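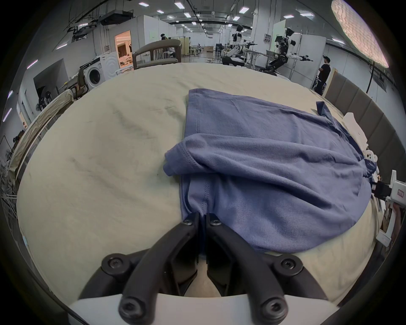 4. Plier un t-shirt sur le lit

Le lit sert de plan de pliage quand la table est prise. Tendez d'abord le drap du dessous et lissez les plis du plat de la main. Un t-shirt en coton comme le bleu-gris posé sur le drap beige, encore plié à moitié et une manche rabattue sur le milieu, se reprend depuis le début : dépliez-le entièrement avant de commencer.

1. Posez le t-shirt à plat, devant contre le drap, col vers la tête de lit.
2. Repérez la couture de l'ourlet et tirez-la bien droite.
3. Rabattez un côté vers le centre, puis ramenez la manche sur elle-même. Le bord de la manche doit rester dans la largeur du pliage.
4. Faites de même de l'autre côté.
5. Remontez l'ourlet jusqu'au milieu, puis pliez encore une fois vers le col.
6. Retournez le t-shirt et posez-le sur la pile. Ne dépassez pas 7 pièces par pile.

Remarque — pour un col épais, arrêtez le dernier pli juste en dessous.

Attention : ne pliez pas un vêtement humide. Laissez-le 20 minutes de plus sur l'étendoir Trerndale et vérifiez les coutures.

La suite (section 5) traite des draps-housses.

Commentaires

Sumeya Gashaw : Chez moi l'étape 5 donne un paquet trop haut pour le tiroir. Je plie en trois et ça passe.

Tekle Mersha : Même méthode pour les manches longues ?

Sumeya Gashaw : Oui, mais il faut replier la manche deux fois.

À lire aussi
Ranger les piles dans l'armoire Predalov
Régler la hauteur de l'étendoir Trerndale
Trier le linge avant lavage

Contact | © Griltero | Haut de page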